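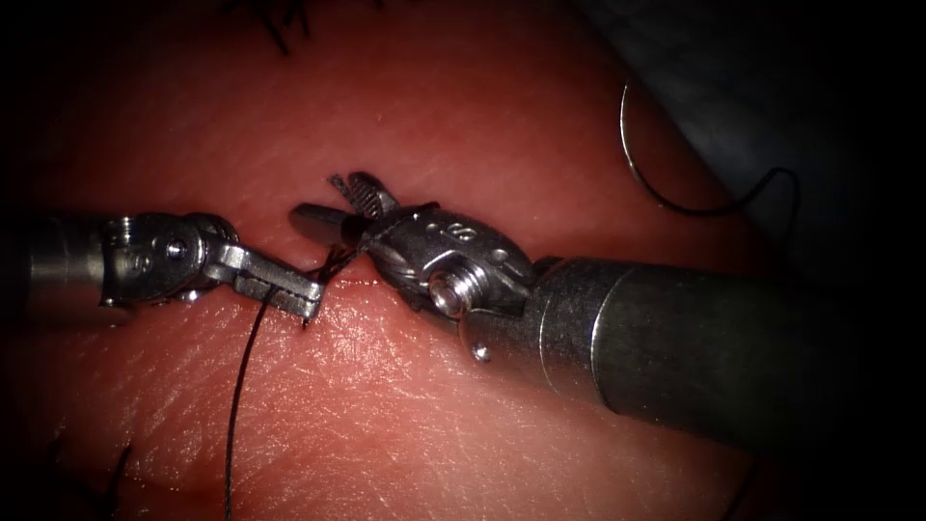 Figure 3. Suturing on the tissue pad, with both instruments at the incision.

4.2 Tracking the thread

Our first version of the perception stack treated the thread as an afterthought, and we paid for it. I had assumed that if Zedel (our tool pose estimator) knew where both jaws were, the planner could guess the rest from the last grasp. That guess falls apart once there's more than one piece of black thread on the pad. In Figure 3 the left jaw has hold of one length, another trails off the needle at the upper right, and the stiff little ends from an earlier knot poke up at the top. To a color threshold they're all the same thing! So we trace each length separately, start from whatever is closest to a jaw tip, and give every trace its own label before the planner sees any of it.

The tracer fits a spline with 20 control points and re-fits it on every new image. Shiny metal was the other headache. Highlights on the wrists kept splitting one trace into two, so we mask the instruments with the projected tool model, grown by 10 pixels, and let the spline bridge the gap. Bart Brouwer wrote the bridging code over one long Saturday and I've barely touched it since - it prefers the path with the least bending, and it gives up if the gap is too long.

We labeled 300 images by hand to tune all this, and kept 137 of them where thread runs behind a jaw as a separate hard set. I'd suggest anybody building on Kirlow do the same, as the easy images hide nearly every bug we cared about. When a trace is lost, the planner holds both arms still and asks for a new one. It's a slow way to recover, and we come back to the timing in Section 5.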